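Why does sugar make sweets last so long?

Leave a strawberry on the windowsill and by Saturday it will have grown a grey fur coat. Leave a boiled sweet beside it and the sweet will just sit there, looking smug.

Mould and bacteria are alive, so they need water. Fresh fruit is full of it. Sugar is greedy stuff, though, and grabs hold of any water nearby. A germ that lands on a sweet is a bit like a sailor stuck at sea — plenty to look at, nothing to drink.

People worked this out long before fridges. They boiled fruit with heaps of sugar and called it jam. A big pan might take 38 oranges and most of a morning, and somebody always burnt their tongue.

Sugar can't stop everything. It pulls water out of the air as well, so a bare sweet left in a coat pocket turns sticky and collects fluff. 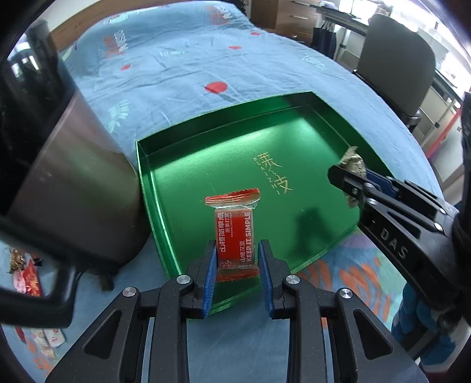
Wrappers keep damp air out, and fluff too. Twisted paper does a fair job. Plastic sealed at both ends does a better one, though it is much harder to open quietly in assembly.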